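8/20/19

Long day in the bedroom set. I got in before eight and Sajib was already there, running the two arms through their home position and grumbling about the left one. The left wrist has been slow to settle since Friday. He retightened something and it was better after that, so I left it alone and made coffee.

The plan for the week is the comparison Moushumi wants in the draft. Same bed, same arms, two policies. The first is the one we trained in February on the 3000 demonstrations, with everything thrown in together. The second is trained on the same data, but each demonstration is cut at the points where the grippers make or lose contact. Her idea is that the policy should learn those moments as separate things, and that the long stretches of empty travel in between are drowning them out. I was doubtful when she brought it up. I'm less doubtful now.

We did pillows in the morning. The task is simple to write down: take the pillow from both sides, lift, set it against the headboard, let go. What makes it hard is that both arms have to agree on how much to squeeze. If one closes early, the pillow rolls toward the other and the second grasp lands on a corner.

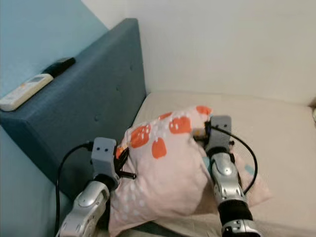 The old policy did what it always does. It gets both hands on the pillow, then waits, then pushes, then waits again. Ah-rin calls this kneading. We stopped several trials on the time limit while it was still going. The cut-up version kneads less. It still grabs too much fabric on some of them, but once it has a hold it goes on to the lift, and that was the step I expected to be worst.

Final pillow numbers for the new policy: 85 percent. I'm not putting down the old number until Imre has gone over the stops, as he and I don't agree on whether a time-out with the pillow in the air is a failure. I say it is. He says the protocol doesn't say so, and he's right that it doesn't. I need to fix the wording before tomorrow so we aren't arguing over every trial.

Lunch at my desk. Leopold called from Hendau about the gripper pads. The new ones won't ship this week, so we finish the comparison on the old pads. That's probably better for the paper anyway. I don't want to change two things at once.

The afternoon was the duvet. Moushumi picked the Kuromi one on purpose. The February data is nearly all plain bedding, and she wanted to know if the edge finder would get confused by a busy print. It did, some. Twice the old policy went for the outline of a printed figure as if it were the hem and closed on flat fabric well inside the edge. The new one did that once in the whole afternoon. I would like to say the cuts fixed it, but eight trials per policy isn't enough to say anything, and I wrote that in the log in capital letters so I can't pretend otherwise later. 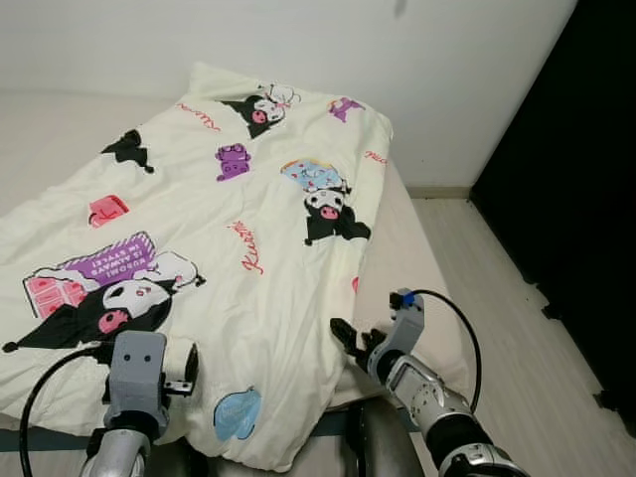
Duvet task, working on the near edge.

The corner is still the weak spot for both. They can find it, mostly. Holding onto it while the other arm moves is where it goes wrong, and I think the contact labels are partly to blame. When fabric slides slowly through the fingers there is no clear moment of release, so the cut goes wherever the annotator felt like putting it. I pulled six of those demonstrations and labeled them again myself without looking at the old marks. On four I was more than half a second off from the first labels. That's a lot for a motion that short.

Talked it over with Ah-rin at the end of the day. She thinks we could take the cuts from the motor current and leave people out of it. Sajib says the current is too noisy at light grip – he tried it at Biswas on towels and gave up. I'd still like to see it plotted next to the hand labels before we drop it. She's going to do that tonight for the six I relabeled.

For tomorrow: rewrite the time-out rule and send it to Imre first thing. Reset the duvet the same way each time, with the tape marks. Ask Moushumi whether she wants a plain duvet run the same day for the baseline. Pick up the dry cleaning.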